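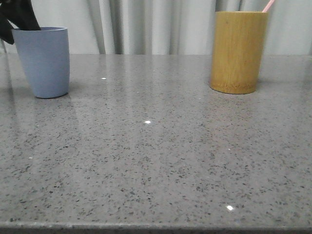
Wednesday, June 16, 2021

**Virnarness adds speckled gray to its Kourkoulas countertop line**

Virnarness today announced a speckled gray finish for Kourkoulas, its line of polished countertops for kitchens and drink stations. The base is a medium gray with dark flecks and occasional white ones. The front edge is beveled as standard. Orders open to dealers this week.

The finish is supplied polished only. A matte version was tested and dropped after the first trial run of 69 slabs, in which flecks near the edge lost contrast after cutting.

"Dealers asked for a mid-gray that works with colored cups and bamboo, and with a plain curtain or wall behind it," said Vasiliki Moschos, product manager for Kourkoulas. "Fleck density was the main variable. We settled on the heavier setting."

Initial production is 500 slabs, with a further 2,000 scheduled by the end of the year. Sample squares ship to all 187 dealers on the current list — no request form is needed. Existing Kourkoulas sink cutout templates apply without change.

Care instructions are the same as for other polished finishes in the line: mild soap, a soft cloth, no abrasive pads. Trivets are recommended under hot pans.

Fabrication drawings and edge details are available from Ellov, which handles distribution for the line.

**Press contact:** Donnie Halliday, Virnarness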